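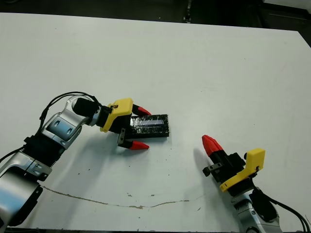 Left arm open over the black block, right arm waiting its turn.

I have now spent most of May thinking about fingertips. My wife has stopped asking how work was.

The question I set out to answer was a small one. We have two arms, two yellow gripper housings and a drawer full of red fingertips in various shapes, and I wanted to know whether the long pointed ones deserve to stay on. The old blunt ones, which came with the first Forsberg kit, were perfectly good at picking up anything shaped like a bar of soap. Very little of what we pick up is shaped like a bar of soap.

The pointed ones were Nikola Matić's idea. Nikola works over at Idesbridge and has opinions about fingertips the way other people have opinions about barbecue. His argument is that a narrow tip gets into gaps a wide one can't, and that if you lose contact area you can win it back by being careful about where you close. I agreed to this in a weak moment. I am not a careful person and neither is my controller.

So, the block. It's black, it's shiny, it lies flat and it has a pale strip along the top that catches the light and annoys the camera. I picked it because it annoys the camera. If I test on a nice matte cube I get a lovely number and then everything falls apart the first time somebody hands me a real object.

The plan was 100 grasps with each set of tips, left arm only, then a shorter round where the left arm hands over to the right. (I had originally written down 1000. I was younger then.) Between tries I nudge the block to a new angle by hand, and I've learned that I am terrible at being random. Left to myself I put it down with the long side running left to right almost every time, like a man laying a table. I ended up pulling angles off a printed list.

The blunt tips dropped the block 11 times. The pointed tips dropped it 14 times, which looked like a win for the old guard until I went back through the notes. Most of the pointed failures came in the first stretch, when I was still using the blunt-tip closing position. The tips are longer, so the sweet spot sits further out from the housing, and I had been grabbing the block too deep and letting it pivot. I shifted the target out, and after that the drops pretty much dried up. Nikola was very gracious about this. He only sent three messages.
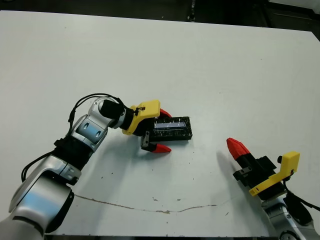
Fingers spread on either side of the block, not closed on it.

Closing speed mattered more than I expected. The setting we inherited from the Soltau project was 64, in units that the manual never explains, and at 64 the pointed tips arrive one slightly before the other and shove the block sideways. With blunt tips you'd never notice, the big flat face just straightens things out. Dropping to a slower close fixed it and made the whole thing about as exciting to watch as a dishwasher.

The camera side is less cheerful. From the head view, the yellow housing likes to hide one end of whatever the left arm is going for, so the estimate of where the block ends is part measurement and part faith. I tried the Flinditz tracking package for this, and it insisted that the pale strip was the block, and that the block was some kind of shadow. I spent an afternoon on its exposure settings. At 245 it briefly agreed with me, then somebody switched on the lights next door and we were back to grabbing the strip.

Handover is where I'd stop you if you were thinking of copying all this. The pointed tips are great at it on paper – the right arm can slip in beside the left one without a collision – but both arms have to agree on where the block is, and my calibration between them is off by enough to matter. I've redone it twice. The second time made it worse, in a new direction.

For now the pointed tips stay on both arms and the blunt ones have gone back in the drawer. Next I want to try a thin rubber sleeve over the red part, if I can find one that doesn't slide off by lunch. Nikola says he has a guy for that.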